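Mondbridge students put a low-power station on air

26/05/2022

The student audio group at Mondbridge has 12 members and one transmitter. Sinan Kahraman, who handles its engineering, spent most of our conversation on the signal chain.

"The mixer feeds a limiter, then the encoder, then the transmitter," he said. "We set the limiter first. If it is wrong, everything after it is wrong too."

The group schedules programs in Tradura, a playout package that runs on an old desktop in the Kaplan building. Each show is loaded as a block, with station identification at the top of the hour.
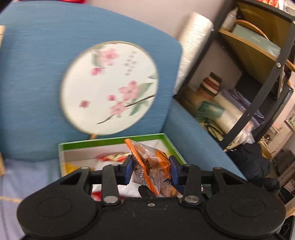
A snack packet with an orange sealed edge.

Kahraman puts the antenna height at 12 meters. Reception is clean in the dorms and weak past the athletic fields. He logged 144 signal readings over the spring and plans to repeat them in July, when the trees are in full leaf.

"Dead air is our main fault," he said. "The software skips a file it can't read. We added a silence detector that switches to a backup playlist after 5 seconds."

New members train for three weeks before they run the board alone. The longest-running show, Gurus, is a call-in hour on homework and exams, and it uses a separate phone interface that Kahraman rebuilt twice. Hum on the caller line was traced to a ground loop.

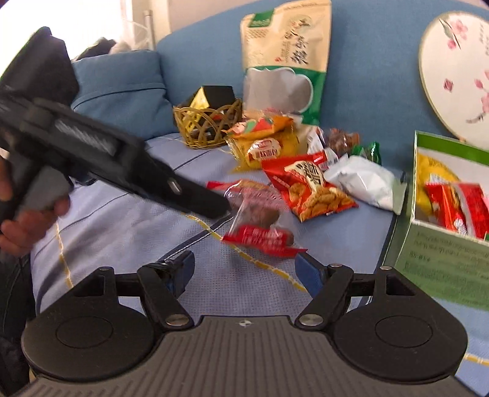

Can students outside the group propose a show?
Proposals are open to any enrolled student. Kahraman asks for a one-page outline and a short recorded sample, and slots are assigned at the start of each term.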